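The Starkbridge Tables
Gallery 347: Chopsticks, Skewers and a Tablecloth Full of Stars

Home | Galleries | Kitchens | Write to us

I love a drawer clear-out. I love it more than cake. Give me a kitchen where everything long and thin has been living in one heap for years and I'm happy until it gets dark, and this little gallery is one of those afternoons in October, at a table in Starkbridge, with the kitchen just through the doorway and daylight coming in over the sink.

If you're new: The Starkbridge Tables is a page of pictures of ordinary tables while people are busy at them. Sorting, shelling peas, mending, wrapping, paying bills. I started it for the neighborhood newsletter and the newsletter gave up before I did. Regulars will know I have a weakness for utensils (see the ladles in the Bunine Street gallery, still my favorite thing on this whole site) and so I'm going to go on a bit this time. Three pictures, a lot of words, sorry, not sorry.

The job was chopsticks. Chopsticks and everything that gets mixed up with chopsticks: skewers, metal straws, long spoons, those dark-handled things that end up in the same place because they're the same length. The plan was to get them out where they could be looked at, throw away the splintery ones, and stand the good ones up in a holder with a divider.

First, can we talk about the tablecloth? Gray, with a white grid all over it, and then big stars. Orange ones, pink ones, a turquoise one, every one of them outlined in dark blue. I want it. I went into Turunen on the corner and asked if they had anything like it and they had checks and they had stars, but separately, which was very sad. I've since decided that a grid is the best possible thing to sort on. You get little squares for free! Skewers on this side of the line, spoons on that side, and you can see right away when something has rolled where it shouldn't.

The box. Brown cardboard, open at the top, with a couple of chopsticks leaning in it next to a dark curved handle. Behind it there's a white rack with flower-pattern panels, and on its shelf the cooking oil and a bag of greens. Look for the small red paper-cut on the cabinet door too. 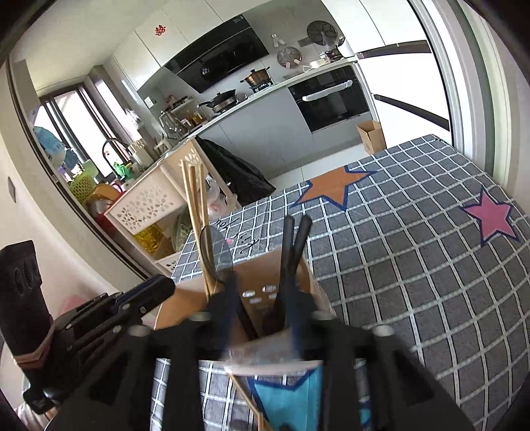
A reader wrote in after the last drawer gallery to say that a box is the wrong place to start: tip everything into the sink instead, run the water, and sort while you wash, because chopsticks pulled out of a drawer are never as clean as you think and you'll only have to handle them twice. The same reader keeps bamboo and lacquered ones apart from the first minute and never lets the bamboo soak.

I've thought about this a lot (more than is healthy) and I half agree. The no-soaking part, yes, completely. Bamboo left standing in water goes fuzzy at the tips and then it goes gray, and once it's gray I don't want it near my noodles. A quick wash, a good rub with a towel, and then lying flat somewhere airy before they go in any kind of cup. But the sink as a sorting place? No! You can't see anything in a sink. Everything slides to the drain and points the same way, and a wet skewer has a mean streak. A box keeps the whole crowd in one spot and you can carry it to the good light.

Also a box has walls, and walls are useful. Long things want to lean. Let them lean and you can read them by their tops: square end, round end, flat end, handle. I pull out pairs that way without touching the rest. It's like picking pencils.

Some things I learned about matching, for anyone who has the same heap at home:

Roll them. Put two on the table side by side and give them a push with your palm. If one wanders off, it's warped, and it'll wander off in your hand as well.

Check the tips against each other and forget about the color. Color changes with washing. The taper doesn't.

Takeout ones are welcome in my house but they get their own pile, and the pile has a limit. I once met a drawer in this town with so many paper sleeves in it that the owner thought it was 98 pairs and stopped there out of embarrassment. They make wonderful plant stakes. They also stir paint, prop up a saggy cake layer, and clean out the groove around a blender lid, which I do with one every single week and enjoy each time.

Skewers look like chopsticks right up to the moment you grab the point. Please put them in point down.

OK, on to the holder. I'm a big believer in a divider, as you'll have gathered. A plain jar is pretty for one day and then it's a bouquet: everything fans out, you pull one and four come with it. A wall down the middle stops most of that. Wood on one side, metal on the other, and no thinking about it when the pan is already hissing.

The thick of it. The cup tilted over a jumble of chopsticks and skewers, one skewer standing up on the left of the divider and a dark metal straw at the back right. I adore the pile underneath, all those diagonals, and the bright blue container tangled up with them.
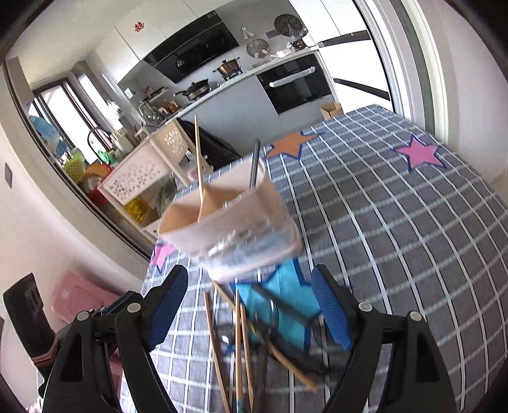 Metal straws deserve a paragraph of their own. I was against them for years and I've come around, but they need a brush, and the brush needs to live with them. If you store the brush in another drawer you'll never use it. Mine hangs off the same hook as the tea strainer. I run it through while the kettle is heating, hold the straw up to the window like a telescope, and if I can see the yard through it, it's done.

Then there's the question of which way up. I've had letters! So many letters, from people who seem perfectly calm otherwise. Here's where I've landed, and I'm open to being argued with:

Spoons go bowl up. They drain better, you can see which size you're reaching for, and they look cheerful.

Chopsticks go tips up if you wash by hand and use them daily, tips down if small kids help set the table. My aunt's house was tips down and I grew up thinking tips up was showing off.

Anything with a hooked or curved handle goes at the outside edge so the curve hangs away from its neighbors. Put it in the middle and it catches on everybody.

And leave space. A holder packed so tight that you have to work things loose with two hands is really just a smaller drawer. When I do my own I fill it, look at it with great satisfaction, and then take out a third and put that third in the cupboard for company.

I'm fussy about the bottom of a holder as well. Water collects there. You don't notice, and then one morning you lift out a chopstick and it has a dark little sock on. So I like a base I can see through, or one that comes off, and I like to turn the whole thing over on a towel when I do the rest of the dishes. I had a terrific ceramic one from a shop called Ever, glazed inside and out, heavy as a brick, and I still managed to grow something at the bottom of it because I couldn't see in. It's a vase now. It's a very good vase.

My favorite of the set: a bundle of light wooden chopsticks standing tall on the left of the divider, a dark spoon beside them with its bowl up, and two dark gray handles leaning together on the right. The holder is beige with a rounded, almost heart-like shape and a see-through base. Pink stars and one big turquoise star on the cloth, and a pot and a wok over on the burners. 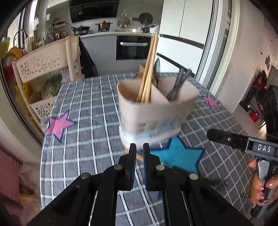 The last part of any clear-out is deciding where the holder will stand, and I'd tell anybody to spend more time on that than on the sorting. Near the stove sounds sensible. Then the steam gets at the wood and the oil gets at everything. I keep mine an arm's length away, on the side of the hand I stir with, and I moved it three times before it felt right. Try it with an empty pan. Pretend to cook! Reach without looking and see where your hand goes, and put the thing there.

Whatever is left over at the end can go in a bag for the swap shelf at Starkbridge library (mornings only, ring the side bell). Single chopsticks are welcome too. The craft group wants 1000 of them for a fence around their model village and the tally on the wall said 600 when I dropped mine off, so do have a dig.

If you've got the name of whoever makes starry tablecloths, write to me. I mean it. I'll trade jam.

Coming up in the next gallery: buttons, a whole tin of them, on a green felt card table in Bunine Street. I've seen the tin. It's enormous.

Previous: Gallery 346, Peas
All galleries | Kitchens | Back to top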